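The Slow Pleasure of a Small Room

My first apartment in Gomley had one room, 111 square feet if you included the closet, and for most of a year I complained about it to anyone who would stand still. Then October came, the radiator knocked itself awake, and I noticed that I had stopped wanting to leave.

I have lived in bigger places since, and I have been fond of them in the way you are fond of a large dog. But small rooms are the ones I dream about, and when I started asking friends and neighbors about theirs, the stories poured out for hours.
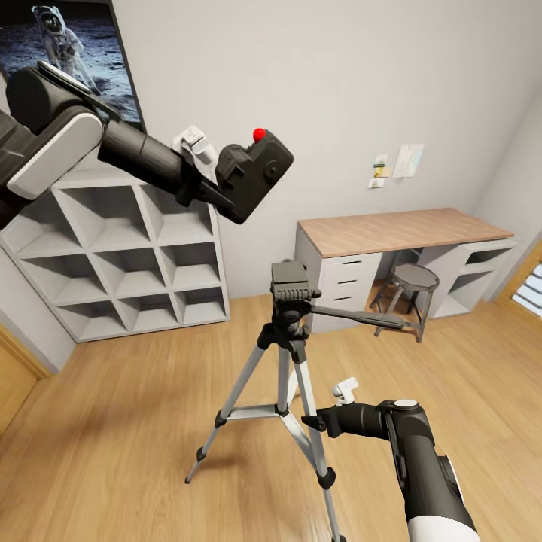

People who live small learn early to be fussy about what gets floor space. A couple near the old Hegyi bakery told me they had argued for a whole winter over one armchair (the armchair won, and they are both very happy in it). Pale gray walls, a white cube shelf, a desk and a stool can be plenty for a working room, and a light wood floor does a good deal to keep it cheerful. Stand a tripod in the middle, though, and you will be walking around it all afternoon. I keep my own out-of-season things under the bed, where they belong, along with several that don't.

Money comes into it too, of course. When I moved out of Gomley I had 2000 dollars saved and a head full of catalogs, and I spent far too much of it on a matching set that never fit through the door. The next time I went down to Clevholm, to the secondhand sheds by the river, and came home with a table for 100 dollars – still the best thing I own.
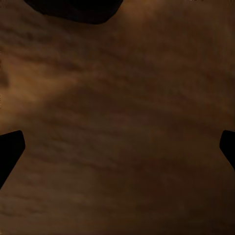 A table in a small room has to be everything: breakfast, taxes, birthday cake, the place where you put your head down after a bad phone call. You end up knowing it the way you know a face. Brown wood with a long, wavy grain, amber in one place and nearly chocolate in another, will keep your eyes busy through any amount of hold music. I have friends who cover theirs with a cloth and I try not to say anything, though I suppose my eyebrows do.

This fall I am helping my niece move into a studio over in Nallico, with a sloped ceiling and one good window. She is worried it's too small. I've told her to bring a lamp and a decent chair, and to wait until the cold weather before she makes up her mind.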